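The tariff on the Rostville flat changed in January, and I finally sat down on Thursday to work out what the storage heaters are costing me. There are 3 of them, all Ivard units, fitted by the previous owner and left on whatever settings she liked.

A storage heater has two dials. Input decides how much charge it takes on overnight. Output opens a flap that lets the heat out. Most of the waste in this flat came from the output dial being left open at bedtime, so that the bricks were losing heat into the room while they were still charging. Shut the flap before the cheap rate starts and the charge stays put until morning.

I logged the off-peak register for the whole of the month:

- Week one, settings as found: 190 units
- Month total: 568 units

Week one was also the coldest, so part of the drop afterwards is weather. I didn't correct for that. A degree-day adjustment would do it, but my outdoor thermometer sits above the kitchen vent and reads high whenever I cook.

The changes, in order:

1. Output closed at 22:00, opened by hand at 07:00.
2. Input on the hall heater down from 5 to 2.
3. Bedroom heater off at the wall.

Step 3 was a mistake. The bedroom shares an outside wall with the stairwell and there was condensation on the window by the second morning. It's back on at input 1 and the glass has stayed clear.

Subira Makokha asked in the comments whether a timed output control would be worth fitting. Jetberg sell one, but it needs a permanent live feed and my heaters only have the off-peak circuit. Running a second feed to the hall means lifting the boards, and I'm not doing that for one flap. The Zamani version is clockwork and needs no feed, though the spindle is too short for the older Ivard casing. I've asked if they do an extension.

The meter cupboard still needs a proper light. I misread the register twice in one week, taking an 8 for a 3, and only noticed when the running total went backwards.

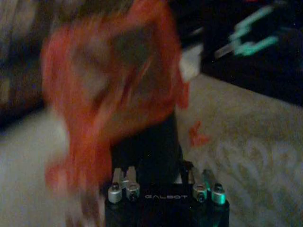 *GALBOT lettering and silver fittings, low light.*

Next job is the hot water cylinder. The lower immersion element is on the same off-peak circuit, so its share is buried in the figures above. I'll switch it off for two nights and take the difference. If the thermostat is set where I think it is, the hall heater has been getting blamed for somebody's very hot baths.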